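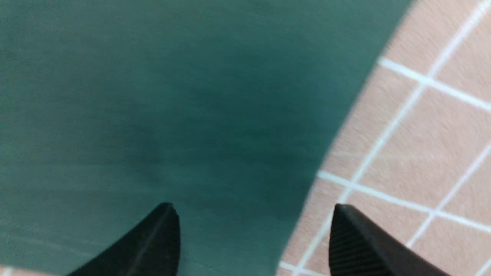 桌布折痕怎么弄平?熨斗不敢上,急

首页 问答 家居 布艺 清洁 我的提问 登录

2025年8月18日 提问者:Rahel Gasser

先说情况。家里换了两块桌布,一块蓝绿色的纯色布,一块粉底细格子的。都是网上买的,寄来的时候叠成很小一块,塞在袋子里,打开全是印子。横一道竖一道。铺上去两天了,一点没下去的意思。

标签剪掉了(我的错,手快),所以成分不知道。摸着蓝绿那块比较滑,粉的那块有点硬,可能有涂层也可能没有,我真分不出来。卖家问了,回我一句"优质面料",等于没说。

已经试过的:
喷水,晾干,没用。可能喷少了。
用书压了一晚上,压着的那块好一点,旁边照旧,还多出来一圈书的印子。
吹风机,吹了十分钟手酸,放弃。

不敢用熨斗是因为以前烫坏过一块,Cekberg买的,熨斗一放下去就缩了,粘在底板上,那个味道到现在都记得。底板刮了半天也没刮干净,后来熨斗也扔了。

周末要来人吃饭,12个人,长桌两块布拼着用。不求像饭店那样,能见人就行。

想问的:
一、不知道成分,怎么判断能不能烫?
二、挂烫机管用吗,还是智商税
三、粉的那块中间那道折特别顽固,有没有专门对付这种的办法
四、以后怎么收才不起折

先谢谢各位,在线等。

——

回答 1
Michalis Sarantis 已被提问者采纳

我做过几年酒席布草,桌布这东西天天弄,说几句。打字快,有错别字见谅。

先判断成分,这个最要紧,别跳。找布边不起眼的地方,翻到背面看。背面跟正面摸起来一样、都是织的纹路,多半是普通织物。背面发亮、发白,或者像一层薄膜,或者毛毛的像绒底,那就是有涂层或者压根是PVC,这种熨斗绝对不要直接上,你上次烫坏那块估计就是这个。

再滴一滴水。水马上吃进去,棉麻的成分多。水珠站着不动,要么涂层要么做过防泼水。慢慢才渗的,多半是涤纶或者混纺。不是百分百准,但够用了。

有人会教你剪一根线头拿火烧,闻味道。能用,但是在水池边上弄,拿镊子夹,家里有小孩就算了。涂层布不要烧,烟呛人。

判断完了分开讲。

普通织物,涤纶混纺这类:
熨斗调最低档,先等它热稳了再用,刚插电那会温度会冲高。上面垫一块白棉布,旧枕套最好,别用毛巾,毛巾的圈会印上去。从背面烫。先在角上试巴掌大一块,停两三秒抬起来看,没缩没发亮再往下走。熨斗是压,抬起来,挪一下,再压,不要来回拖,拖了布会歪,格子布一歪特别明显。纯色的怕的是发亮,深色尤其,所以一定背面烫加垫布。
温度不够就加一档,加完重新试角。不要嫌烦。

棉麻的:
简单,喷到潮,潮到手摸上去有点凉但是拧不出水,中高温,蒸汽开着。干烫棉麻是白费劲。你说喷水没用,大概率是喷完摊在那里干的,没有拉也没有压,折痕自己不会走的。

有涂层或者PVC的:
不要熨斗。铺在桌上,或者铺地上也行,太阳能晒到的地方放着,晒软了用手掌从中间往两边推,推完四边拿夹子或者重东西拉住,等它完全凉下来再撤。凉下来这步很多人不等,一撤又回去了。没太阳用吹风机中温,离开一拃远,吹一小段推一小段。不要整块一口气吹,你吹到那头这头早凉了。你之前吹了没用我猜就是没有边吹边拉。

挂烫机:对织物管用,对顽固折痕一般。它没有压力,全靠蒸汽和布自己的重量往下坠。所以要挂起来,下摆夹几个夹子坠着,另一只手从后面或者下面拽紧了再喷。铺在桌上平着喷也行,喷完拿手套抹平。买不买看你,为一顿饭不值得,我自己用的是Flellar的手持那种,水箱小,喷一会儿就得加水,烦。喷头别贴着涂层布。

中间那道老折:
这种是叠的时候压在最里面那一层,又在仓库里压了很久,得单独对付。白醋和水,一比三,喷在折痕上,不要喷到滴水,垫布,低温压,每次压几秒,压完趁热用手拉两边,凉了再看。还有印子就再来一次。一般两次差不多。醋先在角上试掉不掉色,粉的红的容易掉。涂层布就别喷醋了,按前面那个热了再拉的办法,多做几遍。

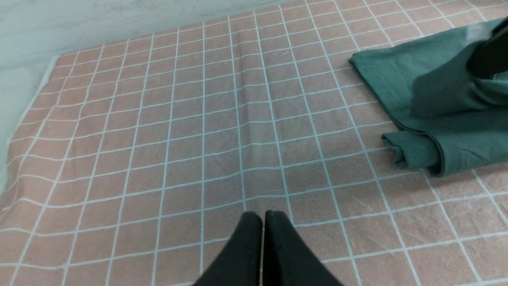

还有个偷懒的办法,我们赶场子的时候用。前一天晚上就把布铺上去,铺之前拿喷壶整块打潮,四边往下拽,用桌布夹夹死,下摆有余量的话再挂点重的。过一夜,浅的折基本就没了。深的那几道早上再单独烫,直接在桌面上烫也可以,底下垫厚毯子,桌子要是刷漆的就别,漆会起白印,那个更难弄。

两块布拼的话,接缝放在桌子中段,上面摆菜压着或者放一条窄的桌旗,看不出来。折痕的方向最好两块一致,都顺着长边,看起来像故意的。

收纳:不要叠。卷。找个卷布的纸筒,布店问一声一般白给,外面包一层干净的纸再卷,正面朝外。没有地方放长筒就对折一次再卷,只有一道折总比一堆强。一定干透了再收,潮着收会出黄斑,那个洗不掉的。要是非叠不可,每隔一阵换个叠法,别老压同一条线。衣架也行,裤架横杆上套一截泡沫管,搭上去。

先这样,有问题再追问。

提问者追问:滴了水,蓝绿那块慢慢渗进去了,粉的水珠站着。所以粉的是涂层?

Michalis Sarantis:大概率。也可能只是防泼水处理。看背面。背面要是跟正面一样是织的,就按织物最低温试角;背面像膜就别烫,走热了拉平那条路。拿不准就当涂层处理,最多费点时间,烫坏了就没了。

提问者追问:好的懂了。蓝绿那块我晚上先弄。

——

回答 2
Sointu Nurmi

楼上说的很全了,我补一个。扔烘干机,加一块湿毛巾,低温十分钟,马上拿出来铺。马上,不是等你看完电视。我家涤纶的桌布一直这么弄,没烫过。有涂层的不行啊!我爸Reijo Nurmi扔过一块进去,出来卷得跟春卷一样,撕都撕不开。

还有就是新桌布最好先过一遍水再用。新布上面有浆,硬邦邦的,折痕就是那层浆定住的,洗掉以后软很多。冷水,少放洗衣液,不要放柔顺剂,放了以后不吸水,洒了汤到处流。洗完别甩太干,甩太干又是一身新褶子,滴着点水挂起来,自己的重量就拉平一半。蓝绿那种颜色单独洗,头一次多少会掉一点。

12个人吃饭的话说真的坐下来谁看桌布,菜一上就盖住了。不过我懂,我也是那种人,客人来之前连窗帘都要重新挂。

另外下次买之前先问清楚是折叠发货还是卷筒发货。有的店可以备注卷着发,加一点运费,值。Sutanto那家可以,我上次备注了就是卷着来的,Inosance的备注了也没理我,照样叠成豆腐块。

——

回答 3
Tiina Pitkänen

同问,我的也是。蹲一个结果。

除皱喷雾有人用过吗?我买过一瓶,香味太冲了,吃饭的桌子不太想喷。折痕倒是浅了一点,也可能是心理作用。最后拿盘子挡的。

相关 桌布 折痕 熨烫 收纳 浏览 3465 回答 3 上一页 下一页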